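# Review: Derudari, a correction method for robot disassembly

Posted May 12, 2024

I've been meaning to write this one up since April, when I finally cleared enough of the bench to give Derudari a fair try. For anybody who hasn't run into it, Derudari is a training recipe for robot arms, put out by a small outfit called Hajdu, and it is meant for the kind of work where a policy gets most of the way through a job and then fumbles the last little bit. My little bit, as regular readers know all too well, is taking old computers apart.

The idea is easy to like. You start with an ordinary imitation policy, trained on demonstrations where a person steers the arm through the task. Then you let it run, and whenever it starts to drift you take over for a moment, nudge it back where it should be, and let go again. Derudari saves those short takeovers separately and trains a second, much smaller network on them, which adds a correction on top of whatever the first policy wants to do. The first policy stays frozen the whole time, so you can't ruin it by feeding it a bad afternoon of corrections (I have had those afternoons with other methods, and they are no fun at all).

I already had a base policy trained with Beltier, which is the toolkit I use for nearly everything, and Derudari reads Beltier checkpoints without any fuss. That was a lovely surprise! Setup took me one evening, and most of that went to the recording software, which wants its clocks matched more closely than mine were. The manual covers this on a page near the back, and I do wish it were on a page near the front.

## What I tested

I chose one task and stuck with it: find the processor socket lever in an open desktop machine, get hold of the end of it, and move it to the raised position. It's a mean little job. The lever is thin and shiny, it sits down among a lot of parts you'd rather not bump, and a small error in approach means the fingers close on nothing.

The base policy on its own managed 7 of 24 trials. It nearly always went to the right part of the board and then came in a hair too high or too far to one side. After I had recorded 41 takeovers and trained the correction network on them, the same policy managed 17 of 24 – same arm, same starting positions, same lamp. I was delighted, and I will admit I ran it a few extra times after dinner just to watch.

I also tried Havari, which handles the same problem by retraining the whole policy on the old and new data mixed together. With the same takeovers it got to 13 of 24, and training ran overnight where Derudari was done before I'd finished lunch. Havari's motions did look smoother to me, for whatever that's worth, and if your takeovers come from several different people I suspect it would be the more forgiving of the two. I haven't tested that.

## The last few inches

Where Derudari earns its keep is close in. The corrections it learned are small ones, a slight sideways shift here and a slower descent there, and they mostly kick in once the wrist camera has the socket in view. Far away from the board the second network hardly does anything, and I think that's just as it should be.

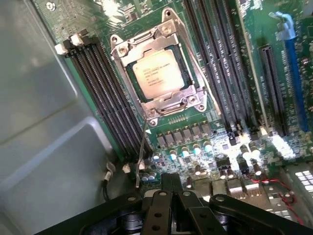
How many corrections do you need before it starts to help?

In my tests the improvement showed up once I had recorded more than half of the 41, and the later ones still helped, though each a little less than the one before.

## What bothered me

Glare is still a headache. Of the failures left after training, most came on trials where light bounced off bright metal near the socket, and no amount of correcting seemed to cure that. Moving the lamp did more good than another batch of takeovers. I'd love to see Hajdu add some lighting variation to the training step, the way Beltier already does.

The logging is thin, too. You get a loss curve and a folder of clips, and if you want to know which correction fixed which mistake, you'll be sitting there watching clips with a cup of coffee. Training also crashed on me 2 times, both times while writing a checkpoint, and both times it picked up again where it left off.

And please be careful when you take over. The method learns whatever you show it, including your nervous habits. I tend to back the arm up before I go in again, and sure enough, my policy now backs up before it goes in again – even on trials where it was lined up perfectly well to begin with. I've started a fresh set of takeovers with that in mind, and I'll add the numbers to this page when they're done.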